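Drawer clearing results, language-conditioned policy

mtipoki
Tuesday's numbers on the Rulard arm. We fine-tuned on 400 teleop demos and ran 111 trials of "take the snack out of the drawer and put it on the table". Grasping is no longer the main failure. Picking the right item is.

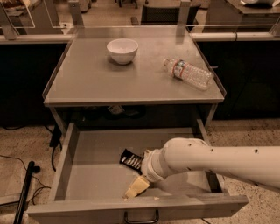 Wrapper and yellow block in the drawer, gripper low between them.

hindale_lab
What's your distractor set? Two items in a grey drawer isn't much clutter. I'd want to see it fuller before blaming the language side.

mtipoki
Up to 4 items per drawer. The errors show up with two as well, so I don't think clutter explains it.

shona_s
I'd look at arm shadow first. It falls right across the drawer floor, and our policy at Pomare changed behaviour when we moved the lights. Colour jitter didn't fix it.

mtipoki
Could be. I'll rerun with a second lamp. Frame below is with the wrapper in the fingers, over the open drawer.
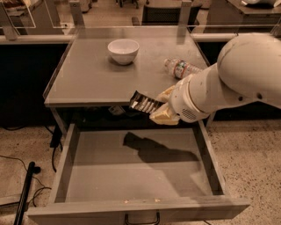
Re: Drawer clearing results, language-conditioned policy

lomton
I disagree with Shona. A shadow would hurt the grasp pose as well, and you say that's fine. Did you score by seed?

mtipoki
One seed, 1362. Two more are training now and I'll post the split when they finish.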